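Compte rendu — réunion règles cellule, site Pesberg
Décembre, 14 h
Présents : A. Hämäläinen (Vainio), équipe Jevbridge, maintenance. Excusé : atelier Skavuvport.

1. Procédure de tri
Version 14 relue. Paragraphe sur le dégagement de l'outil trop vague — à reformuler. Proposition : retour en position haute obligatoire avant toute intervention sur le plateau. Adopté.
Pas de main sur la planche tant que le bras est sous tension, même pour redresser une pièce.

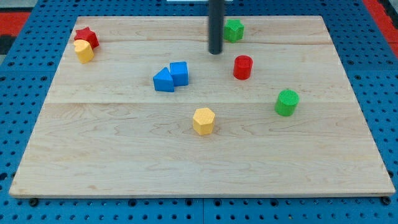

Fixation du plateau : contrôle des vis à chaque prise de poste, visa sur la fiche. Aleksi demande un couple de serrage écrit, pas « bien serré ». Maintenance fournit la valeur.
Disposition de départ des pièces : tirage libre ou gabarit ? Pas tranché. Si tirage libre, noter le numéro d'essai quand même.

2. Journal des essais
Trous entre 2351 et 3259, arrets non renseignés. Désormais un arrêt sans motif = essai non valide. Jevbridge pas d'accord, veut une case « autre ». OK pour la case mais commentaire obligatoire.

3. Divers
Fiche 63 à retirer du classeur, périmée. Badge d'accés : voir avec Skavuvport.

Prochaine réunion à fixer par mail. Fin 15 h 10.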